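Comparing three grippers in simulation before I buy one

2023-02-04

I have been putting off buying a gripper since last May. The arm has been sitting on its stand with a blanking plate on the end, and every time I got close to ordering something I talked myself out of it. Grippers cost more than I expected when I started, and the cheap ones don't come with a return policy I would trust. So I decided to spend the winter trying them in simulation first, with the same arms, the same rooms and the same objects, and see whether that narrowed things down.

It did narrow things down, though the winner was the one I had ranked last.

The three I compared were a wide parallel gripper with flat plate fingers, a narrower parallel gripper with the same plates, and a three-fingered one that curls. I modelled the last from a drawing Shota Higuchi sent me, so any faults in it are probably mine. All of them ran under the same controller, a small thing I call Mtshali, which takes a target pose and a closing force and doesn't do anything clever. I wanted the differences to come from the hardware and I didn't want to tune three controllers.

Most of my time went on the wrist camera. I had it mounted too far back to begin with and the housing took up nearly half the view. Moving it forward and tilting it down brought the fingertips in properly, but then I lost the target as soon as the hand got near it. I went back and forth over this for longer than I want to admit and ended up with a tilt of 28 degrees. The housing still fills the bottom of the picture. I can live with that, as long as I can see both tips and the gap between them.
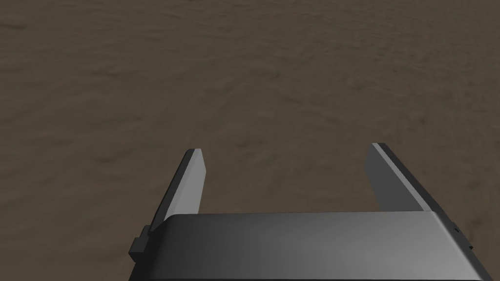 With the camera fixed I could start on approach heights. The rule I settled on was that the fingers open fully before the hand starts coming down, and stay open until it stops. Opening on the way down saves a little time, but the plates swing outwards and they clip anything standing close by. The wide gripper was the worst for this. Fully open it needs a clear space either side of the object, and on a busy surface it often doesn't get one.

I ran 160 grasps for each gripper, split between single objects on their own and objects in clutter. On single objects there was very little between them. Both parallel grippers picked up boxes and cans without trouble and the three-fingered one was slightly better on round things, as you would expect. If I had stopped there I would have bought the wide one, as it was the easiest to line up and the most forgiving when the pose was off by a bit.

Clutter was another matter. The table tests use a two-armed robot model that Troels Hafþórsson shared with me, and I load the table up with kitchen things and odds and ends. Plates, a bottle, cutlery, small boxes. The physics engine drops everything in and lets it settle, and some layouts never quite do. Thin glass is the main culprit. I lowered the time step and that helped, but it made each run much slower, so in the end I put the time step back and threw out any layout where something was still moving after the first few seconds.

Cutlery was hard for all of them. A fork lying flat gives a plate finger almost nothing to close on, and if the tips are even slightly high they shut on air. If they are low they press into the table and the controller stops with a force error. I added a soft contact setting that lets the tips touch the surface and slide, and that got me from hopeless to merely bad. The three-fingered gripper did no better. Its fingers curl under, and there isn't any under to speak of.

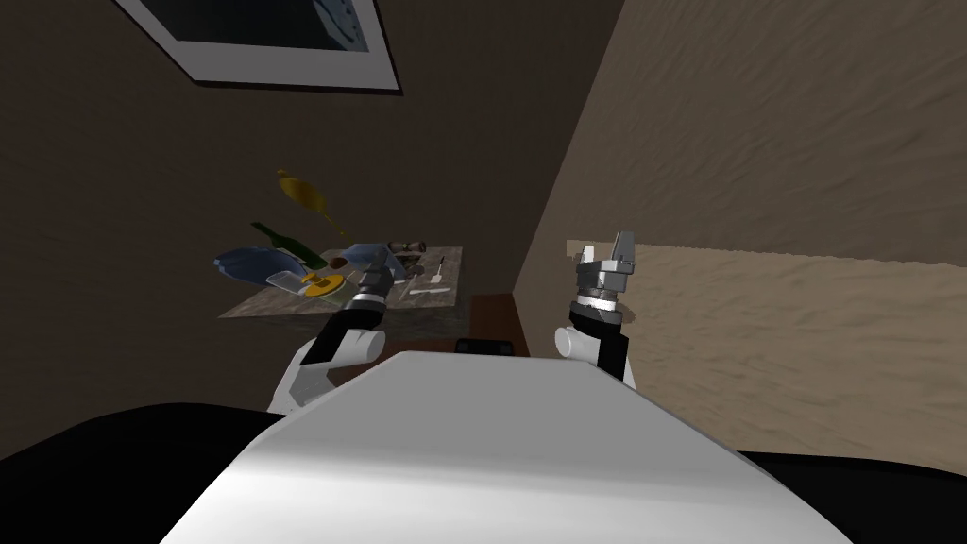

Table test: one gripper over the tabletop, the other arm raised.

Having two arms didn't help as much as I had hoped. I thought one could hold things steady while the other picked, and for the boxes it worked. For anything else the second arm mainly got in the way of the first. I now park it well up and to the side unless I have a reason to use it. That meant rewriting the part of Mtshali that plans the two arms together, which took a whole evening and came out shorter than what was there before.

The narrow gripper came out ahead in clutter by a fair margin. It failed on 20 grasps in all, and most of those were cutlery. The wide one failed on 51. I didn't finish the full set for the three-fingered one in clutter because it kept getting a finger caught behind something and the recovery routine couldn't get it out again. That may be my model and not the design, and I have told Shota so.

Līga Strazds asked me why I bother with bare ground at all when the table is the real job. The reason is that it is the quickest way to check the camera and the fingers against each other. With nothing in the gap I can see straight away if a finger is sitting crooked or if the tips don't line up with where the controller thinks they are. I found two mistakes that way. One was a finger offset I had typed in with the wrong sign. The other was the camera field of view, which had gone back to its default when I updated the simulator and had been wrong for days.

The ground texture matters a bit as well. On a flat single colour my depth estimate wandered all over the place, and with a grainy surface it settled down. I tried several textures and kept a brown one with some lumps in it. It is a dull thing to look at for hours – I have looked at it for hours – but the depth numbers hold steady, even near the edges where I expected trouble.
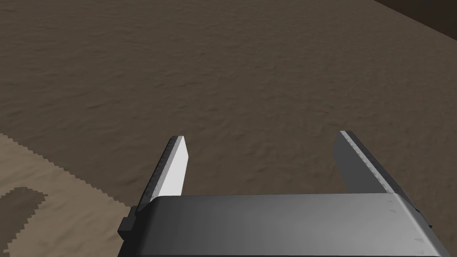

Dalia Navickas wrote back after I sent her the results that I should be careful about reading too much into the clutter figures. Her view was that simulated friction flatters flat plates, and that on a real bench the narrow fingers would twist round a heavy bottle where the wide ones wouldn't. She suggested running everything again with the friction set to half and seeing if the order changed.

I did that for the bottles only. The order stayed the same but the gap closed a lot, so she has a point. Bottles are the one case where I would now want rubber pads on the plates from the start. Pleltetti sell pads that look as if they could be cut to fit, and I have asked them for a sheet of the thicker kind.

What I haven't tested is anything soft. Cloth is slow to simulate and I don't trust the results when I get them, so that will have to wait for the real thing. I also haven't looked at how quickly each gripper closes, apart from setting them all the same.

The order for the narrow one went in this morning. Delivery to Cestdale is supposed to take over a fortnight, and in the meantime I need to make an adaptor plate, as the bolt pattern doesn't match the arm. I'll put the drawing up when I've checked that it fits.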